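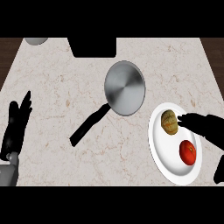
Does a kitchen robot mean fewer people in the kitchen? Ours runs with the same number of staff it had before, but two of them now do a different job, and they didn't ask for it.

Search this site Enter keyword Go

Review: the Avum two-arm kitchen system, after a season in a staff canteen

I manage the canteen at Prudstead, where we put out 240 lunches on a normal shift. Head office signed the lease on the Avum in January. I was asked for an opinion after the signing, so I'm giving it now, at greater length than they probably wanted.

The package is two arms with fingered hands, a controller, and a practice program that runs on an ordinary office computer. In the practice program you lay out a simulated bench, put a pan and some produce on it, and watch the arms have a go before you let them near your real one. The sales material calls this "training without waste". I'll grant that no fruit gets bruised. What it doesn't mention is that somebody has to sit there and do it.

In our case that somebody is Duygu Tatlı. She was our best prep hand, quick with a knife and very good at noticing when a delivery wasn't up to scratch. She now spends her mornings at a desk beside the dry store moving a pretend plate a bit to the left and running the same reach again. She is paid the same. She told me she goes home less sore and more tired, and I've thought about that a fair bit when filling in the monthly form, which has a box for hours saved and no box for that.

The good points

The lifting is a real help on paper, and partly a help in practice. Repetitive reaching across the bench was the main thing our people complained about to the physio, and the arms can take the dullest of it. Picking up whole fruit from a plate and passing it along the bench is a job I'm happy never to roster again.

The practice program is well made. Changing the layout is easy, the menus are in plain language, and you can save a bench set-up under your own label and come back to it. Barış Keskin, who has no patience for computers, was using it by himself after two sessions. If Avum sold that part on its own to catering colleges I'd tell them to have a look.

Support answers the phone. Ilgın Kurtuluş on their service desk has rung me back every time she promised to, and once told me flat out that a feature I'd been sold wasn't ready. I trusted her more after that.

The less good points

A simulated benchtop is always tidy. Ours has a damp cloth on it, somebody's tongs, a tray that shouldn't be there and a colleague's elbow. A reach that behaves nicely in the program has to be checked all over again on the real bench, and the checking is done by a person standing with a thumb near the stop button. That is a new job. It's dull, you can't chat while you do it, and it didn't appear anywhere in the business case.

Speed is the other one. Macario Bautista can clear a plate of fruit and have the pan on while the arms are still lining up. The answer from Avum is that the arms don't get tired. Macario's answer isn't printable. He has started working around them, doing the job himself and letting the log show whatever it shows, and I haven't told him off.

Then there's the log. Every stop is recorded, with the login of whoever was standing there. We had 741 stops listed when I last printed it, and the first question from upstairs was who was pressing the button so often. I would have asked why it needed pressing. If you're thinking of leasing one of these, get it agreed in writing beforehand that the stop record won't be used in staff reviews. Our union rep, Saadet Dursun, got that for us, but only after a fortnight of bad feeling, and there are people here who still hesitate before they hit stop. I don't like having anybody in my kitchen hesitate over that.

Compared with the others

I've only seen one rival up close, the Skernusen, at a supplier's open day. It has a single arm and a plain gripper, does far less, and claims far less. For a kitchen doing under 200 covers I suspect it would be the more sensible buy, though I'd want to hear from a cook who works next to one. The Güler people wouldn't let me try theirs without a manager's signature, so I can't comment.

Would I lease it again?

Not on these terms. I'd want the desk time counted as work and costed, the stop button left out of anybody's appraisal, and the prep staff in the room before the contract was signed. The machine itself is decent and may well get better. Duygu has asked to go back on the knives two mornings a week and I've said yes, so for those mornings the practice program stays switched off and the arms do only what they already know.

Rating: 2 out of 5, and most of that is for the software and the phone support.

We use cookies to remember your settings and improve your visit. Accept Manage preferences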